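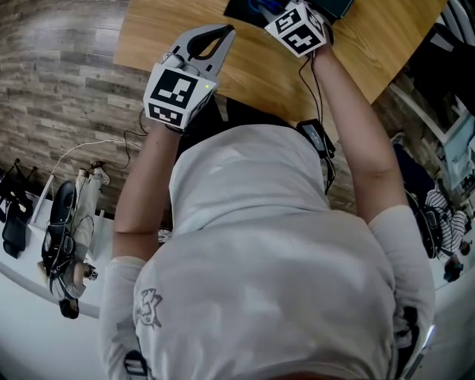
Lesezeit: 3 Minuten

Prüfliste Sonderausstellung "Rätselsteine", Wissenschaftshaus Andumstead
Rundgang vor der Öffnung, 27. Januar 2019
Geprüft von: Arsalan Qureshi, Mehwish Ghumman

Die Liste gilt für Saal 2 und den Durchgang zum Foyer. Saal 1 hat eine eigene Liste. Offene Punkte bleiben stehen, bis sie jemand mit Kürzel abgezeichnet hat.

1. Vitrinen

Standfestigkeit aller Vitrinen: in Ordnung
Schlösser und Scharniere: in Ordnung, außer Vitrine 4
Glas ohne Risse und scharfe Kanten: in Ordnung
Abstand zwischen den Vitrinen mindestens 80 cm: nicht erfüllt

Kommentar: An Vitrine 4 (angebliche Zündkerze in der Tonknolle) lässt sich der Schlüssel nur drehen, wenn man die Tür anhebt. Scharnier nachstellen. Zwischen Vitrine 6 und der Säule sind es nur 60 cm, da kommt kein Rollstuhl durch. Vitrine 6 muss zur Fensterseite rücken, die Bodenmarkierung ist schon geklebt.

2. Das Meteoritenstück zum Anfassen

Befestigung am Sockel: in Ordnung
Grate oder Splitter an der Oberfläche: eine Stelle, siehe Kommentar
Hinweis auf Nickel: fehlt
Magnet am Stahlseil: in Ordnung

Kommentar: Am unteren Rand der Schnittfläche ist eine Kante, an der man mit dem Ärmel hängen bleibt. Abschleifen darf nur der Leihgeber, bis dahin die Seite zur Wand drehen. Das Nickelschild hing beim letzten Mal noch, vermutlich ist es beim Umbau im Lager geblieben. Neu drucken, deutsch und englisch.

3. Strom und Licht

Kabelbrücken im Durchgang: in Ordnung
Steckdosenleisten nicht hintereinander gesteckt: nicht erfüllt
Notbeleuchtung: in Ordnung
UV-Lampe am Mineralienkasten schaltet beim Öffnen ab: in Ordnung

Kommentar: Hinter der Röntgenbildwand stecken zwei Leisten ineinander. Eine davon gehört zum Bildschirm von Troder und kann an die Wanddose daneben. Die UV-Lampe haben wir dreimal geprüft, sie geht jedes Mal aus - das war im Juni noch anders.

4. Fluchtwege

Ausgang Foyer frei: in Ordnung
Ausgang Hof frei: nicht erfüllt
Feuerlöscher zugänglich, Prüfplakette gültig: in Ordnung
Höchstzahl am Eingang ausgehängt (256 Personen): Schild nennt noch 292

Kommentar: Vor dem Hofausgang stehen die leeren Transportkisten. Heute noch wegräumen. Die 292 auf dem Schild stammt aus der Zeit vor dem Einbau der Trennwand. 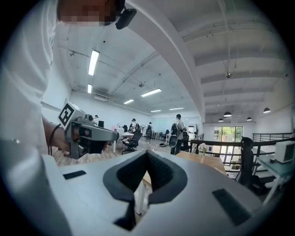

Delia Yáñez merkt zu Punkt 4 an, die Kisten könnten nicht in den Keller, solange der Aufzug gesperrt ist. Sie schlägt den Nebenraum der Garderobe vor. Den Schlüssel dafür gibt es an der Kasse.

5. Texte und Tafeln

Tafeln fest verschraubt: in Ordnung
Unterkante der Hängetafeln über Kopfhöhe: in Ordnung
Schrift bei gedimmtem Licht lesbar: Tafel 9 zu dunkel

Kommentar: Tafel 9 erklärt, wie sich Rost und Sediment um ein modernes Metallteil legen. Ohne sie versteht man Vitrine 4 nicht. Strahler etwas nach links drehen.

Noch offen
Vitrine 4, Scharnier - A. Q.
Vitrine 6, versetzen - M. G.
Nickelschild und Personenschild, neu drucken - M. G.
Steckdosenleiste - A. Q.
Kisten am Hofausgang - A. Q., siehe Anmerkung
Strahler Tafel 9 - erledigt, M. G.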